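Clearing a wall unit, one compartment at a time

The furniture survey at Ditthorpe lists 561 shelving units across its rental apartments, and 68 of them are the combined type: open cubbies on top, a wider shelf in the middle, a desk surface at the bottom. The person who plans the storage work there has held the job for nine years and was a cabinet fitter before that. We met on a Wednesday in the Semovstead office to talk about how these units get sorted, emptied and put back in use.

The combined unit causes more calls than any other piece, the planner said, mostly from tenants who cannot decide what goes where.

"People treat the cubbies as overflow. The desk fills up, so things move to the shelf. The shelf fills up, so things move to the cubbies. After a year you have batteries next to a cookbook next to somebody's tax forms. The volume is fine. There is enough volume. The assignment is missing."

The method in use at Ditthorpe starts from the top. Every cubby is emptied and wiped before anything is sorted, and the contents go onto the floor or a bed. The desk surface is kept free until the end of the job. Asked why the desk is not used for sorting, the planner was brief.

"You need it for the binder work. Paper takes longer than objects, always. If the desk is covered with candles and chargers you end up doing the paper on your knees."

Sorting is done by size first and by use second. This reverses the usual advice. The planner explained that cubby dimensions are fixed, and that an item that does not fit has to leave the upper section whatever its use. A tape measure is run across the opening and then front to back. Backs and side panels are checked for play at the same time, and loose shelf pins are replaced.

"A pin costs almost nothing. Gilmartin sends them in bags of 3,000 and we go through a bag slower than you would think. What costs money is the panel that splits when a pin lets go under a row of dictionaries."

Weight came up several times. The office keeps books and full binders out of the upper section. They go on the wide shelf, spine out, close to a vertical support. A part-filled binder needs something beside it or it starts to lean, and folders and file boxes follow it down. The planner prefers a plain metal bookend. Tenants tend to use whatever is at hand.

Glass doors get their own line on the work sheet. On ribbed or frosted panels the cloth is drawn along the ribs, never across them, and the glass is dried right away. The door is left open during the work so that both faces can be reached and the hinge side can be vacuumed. Knobs are tightened from the inside with a hand screwdriver. The planner does not allow power drivers on knobs.

"I have replaced too many doors. One extra quarter turn and the screw pulls the finish off around the hole. Hand tools take ten seconds more."

The discussion then turned to what goes back in, and how much. The office has no rule for how many cubbies should be filled, but the planner leaves most of them open when a unit is handed over.

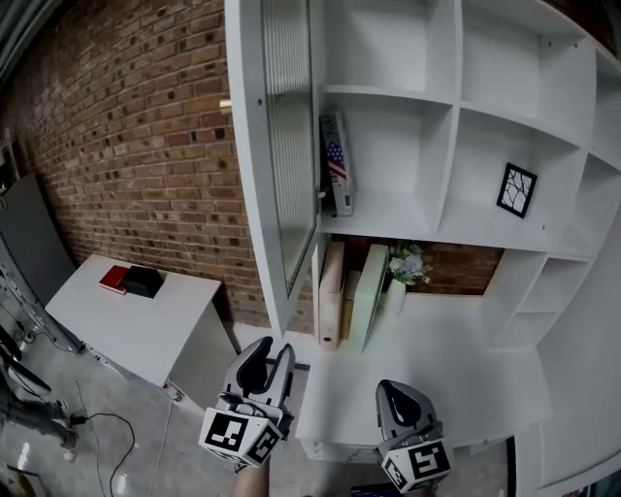 "A picture frame, a box, maybe one thing with some color to it on the wide shelf. Then stop. The tenant has to be able to put something down in there on the first evening without moving something else. If every compartment has an ornament in it, the paper goes back on the desk and you have gained nothing."

Small frames are a recurring problem in open compartments. Set upright with no stand, they slide forward. The planner leans them against the back panel at a shallow angle and puts a dot of clear rubber under the lower edge. Boxes can stand on end if they are light and one side rests against the cubby wall. Artificial flowers are accepted on the wide shelf, provided the vase has a stable base, and they are dusted with a soft paintbrush.

Where a unit stands near bare brick, there is one further step. Old mortar sheds grit, and the grit collects on any horizontal surface close to it. The Camier building is the worst in this respect. Its wide shelves are vacuumed with a brush head before they are wiped, because a damp cloth drags the grit over the paint and leaves fine scratches.

"You see it under a lamp, from the side. On white it goes gray after a while, and then people think the shelf is dirty and scrub it, and it gets worse."

The work sheets are kept by number. The most recent one in the tray was 3,191, for a combined unit with two missing pins and a stiff hinge. The planner had marked the hinge for October and the pins as done.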